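Zustside Natural Health Rooms
Treatment room checks, with my comments
February 26, 2002

I do this walk-round before we open, usually with a mug of tea in one hand. The list is the one Troels Hallgrímsson left us when he taught reflexology here, and I've added to it over the years. Ticks are ticks, the rest is me talking.

1. Couches and stools
Legs locked, bolts tight, no splits in the covers. OK.
The Figueroa couch in the back room has started creaking at the head end again. I lay on it and bounced a bit and nothing moved, but I've tightened both wing nuts and I'd like it looked at before July, when we get busy with the summer people. Please don't let anyone sit right on the end of it!

2. Oils and tinctures
Lids on, labels readable, dates checked. Mostly OK.
We have 56 bottles on the shelf and 7 of them had gone past their date, nearly all citrus (it does turn quickly). I've put those in the box by the sink to go back. One Gilia lavender had lost its label altogether, so that went in too. If you can't read it, don't use it on a client, even if you're sure you know the smell.

3. Floors and walkways
Clear of leads, rugs flat, nothing stacked behind doors. OK after a tidy.
The rug by the window was curling at one corner and I've turned it round so the curl is under the bookcase. I nearly went over on it myself last month, so I'm a bit touchy about rugs.

4. Heat lamps and anything with a plug
Plugs, flexes and switches looked over. One fail.
The older Zerketti lamp has a nick in the flex close to the plug. I've taken it out of use and tied a red ribbon round it — please leave the ribbon on until it has been mended. The other lamp is fine. Moxa sticks aren't electrical, I know, but they live in this section because of the burn risk, and the sand pot was full and on its tray.

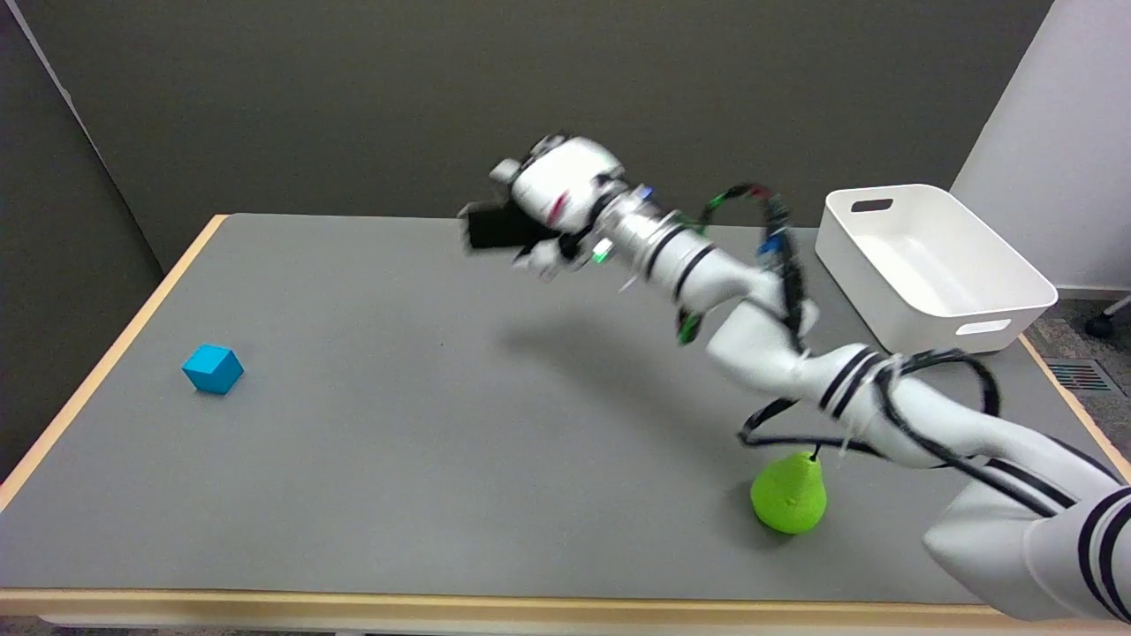
5. Needles and sharps
Bin below the line, sealed packs only, nothing loose in drawers. OK.
Sharps bin swapped for a new one, number 734 in the log book. I found 2 opened packs in the acupuncture drawer and threw them away. Open a pack, use it or bin it, and don't pop it back for later.

6. Linen and hand washing
Fresh towels, soap filled, paper towels stocked. OK.
We're low on the small face-cradle covers. I'd guess around a fortnight's worth, so I'll order some more.

7. Client forms
Locked away, allergy question filled in. Not good enough, sorry.
Too many blanks under nut allergy, and we use almond oil in nearly everything. Ask out loud and write down the answer, even when it's no.

Still to do: lamp flex, couch creak, face covers. I'll go over the forms again next time.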